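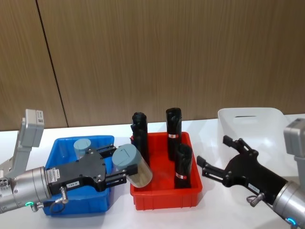 The member from Plumitow asked whether the minutes of the last meeting could be changed before they were accepted, as they had the Plumitow stop down as a request stop and it has been a fixed stop on weekdays all summer. The change was agreed. The minutes were then accepted.

Dravcombe Bus Users Group
Minutes of the meeting held 9/29/26, 7:00 p.m.

Present: members for Dravcombe, Fimidow, Holloway and Plumitow; the chair; the secretary. The town sent apologies. There was no one from the bus company.

1. Matters arising

The broken light at the Fimidow turnaround has been fixed. The secretary wrote to the county twice about the bench at Holloway and has had one reply, saying the request has been passed to the parks department. The parks department says benches at bus stops belong to roads. The secretary will write to both on the same sheet of paper.

The timetable case at Dravcombe post office still has the old timetable in it. The key is missing. Carried over again.

2. Winter timetable

The new timetable starts in November. The draft was passed around. Main changes:

The first bus from Fimidow leaves 5 minutes earlier.
The mid-morning bus no longer goes by way of Plumitow on Saturdays.
The last bus from Dravcombe is moved back 20 minutes on weekdays, so that people coming off the late train can catch it.

The later last bus was welcomed. Members have been asking for it for three years. The member for Holloway said that the train is often late itself and that the driver should be told to wait. The chair said the company will not hold a bus without a call from the station, and the station desk closes before the train gets in. To be raised with the company.

The Plumitow change was not welcomed. Without the mid-morning bus there is nothing on a Saturday between the early bus and the one after lunch. The member for Plumitow said this takes away the only bus that gets people to the market and back with time to shop. It was asked whether the bus could go through Plumitow one way only, outbound, and come back on the main road. Holloway had no objection provided their own time did not move. Agreed to put this to the company in writing before the timetable is printed. 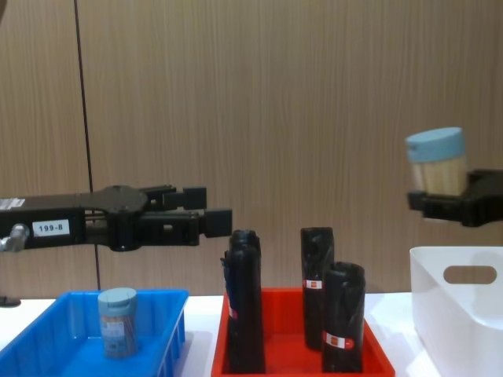
The chair reminded members that comments on the draft have to be sent on the company's own form. Letters sent last year were not counted. The secretary has a supply of the forms, and more can be had from the library desk in Dravcombe.

3. Fares

The day ticket goes up in November. The ten-ride card stays as it is. Two members reported drivers refusing ten-ride cards with a bent corner because the reader will not take them. The company's rule is that the driver should write the ride on the back and let the passenger on. The secretary will ask for a notice about this to be put up in the buses.

4. Holloway shelter

Two prices have come in for the roof. The lower one does not include taking the old panels away. The county will pay half if the work is done before the end of its budget year. After discussion it was agreed to go with the higher price, as it covers everything and the firm can start sooner. One member voted against, and asked that this be noted – the view being that the shelter is the county's and the group should not be paying for any of it.

5. Money

Balance in hand is enough to cover the group's half of the shelter, with $200 kept back for printing. The bank has started charging a monthly fee. The secretary will find out whether another account would be free.

6. Passenger survey

30 forms came back from the summer survey, most of them from Fimidow. Late running was the most common complaint, then the step height on the older buses. Several people wrote that they did not know the Holloway bus took bicycles – it does, but only on the front rack. The full results will go to the company along with the timetable comments.

7. Other business

Hedge at the Plumitow stop needs cutting. Drivers can't see people waiting. The member for Plumitow will speak to the owner.

A complaint was received about buses running their engines outside the school in Dravcombe. Passed to the company.

Next meeting: November, date to be set once the room calendar is out. The meeting closed at 8:30 p.m.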